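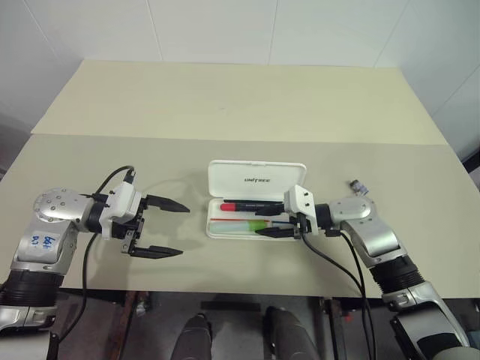 Head camera view, pencil case task, both arms over the near part of the table

Forum > Manipulation > Control and planning
Thread: Right arm planner avoids the open lid much too far

knel_sizwe
Hello all. I have a planning problem and I would like to hear other opinions before I rewrite half of my code.

The setup is two arms at one table, with an open pencil case between the grippers. The right gripper should take one item from the tray, lift it and put it on the table. The left one waits. I use Fuvora for planning and my own small controller under it, running at 1000 Hz.

When the goal is the black marker, the planner gives a path that goes high above the case and then comes down almost vertically. For the highlighter it is worse, and often I get no path at all. The message is only "goal state in collision". I think the lid is the reason, but the lid lies flat behind the tray, so it should not disturb anybody. Collision padding is at the default value. Does someone know this behavior?

Jolanta_M
How do you build the collision object for the case? If you fit one box around the full point cloud, the tray and the open lid become one solid block, and then every grasp inside the tray is in collision by definition.

knel_sizwe
Yes, one box. I took it from the Clonia example, where the objects are closed. I see now that this is not so clever.

Jolanta_M
Then I would start there. Two thin objects, one for the lid and one for the tray, and for the tray only the bottom and the walls. After that, allow contact between the fingers and the tray floor in the collision matrix. It is perhaps twenty minutes of work.

lievenvdl
I disagree a little with this. Splitting the box repairs this one case, but tomorrow you have another container and you split again by hand. I would use the voxel map directly and remove the voxels near the grasp target. My own map for a similar table has 1737 occupied cells and the check is still fast enough.

Jolanta_M
Lieven, with respect, voxels on a thin tray are a bad idea. The pens lie side by side and lengthwise. At normal resolution they melt together with the tray wall, and when you remove cells near the target you also remove the neighbor. Then the planner believes it can drive a finger through the next pen.

lievenvdl
With a coarse map, yes. I did not say to use a coarse map.

nandi_f
Can I ask a simpler question? In your view the two fingers of the right gripper are already over the tray, and the upper one is over the black marker. Is the planner really refusing from this start pose, or only from home?

knel_sizwe
Good question, and I had to check. I drove the arm to that pose by hand mode. From there it says the start state is in collision too. So this supports what Jolanta says, the gripper is inside my box before it even moves.

nandi_f
Then please look at one more thing. The case is white and your gripper bracket is white also, and the bracket hides the right end of the case. If your self-filter is not exact, a part of the bracket can enter the cloud and make the case longer than it is. I lost most of May to this mistake.

Kestutis_L
Second this. Also the cables! They are not in the URDF, so the self-filter does not know them. On the right side you have one going over the table and one coming down from the wrist. In my cell these became small ghost obstacles next to the wrist, and the planner turned around them very politely. I filter now everything closer than 2 cm to the table plane, outside of the object region.

lievenvdl
And with that filter you lose every real pen which lies on the table.

Kestutis_L
Correct, I lose them. For my task it is acceptable.

knel_sizwe
For my task it is not, because the placed item must be found again. I will try a model for the cables, maybe two capsules per arm. Wusgate has a branch for this, I think, but the documentation is short.

Some results from this afternoon. With lid and tray as separate objects and the fingers allowed to touch the tray floor, I get a valid plan in 88 percent of the queries for the marker. The high detour is gone. The highlighter still fails more often. The lower finger has its tip close to the green end, and there is a dark blue thin item under the gripper which my segmentation sometimes joins to it.

Jolanta_M
Segment in color before you cluster. Green against dark blue should be easy.

knel_sizwe
The marker has a red end on a black body, so by color it breaks in two pieces. But I can merge them again when the axes agree. I will try it.

nandi_f
Please post your merge threshold when you have it. The one in the Motaung package is too generous for pens.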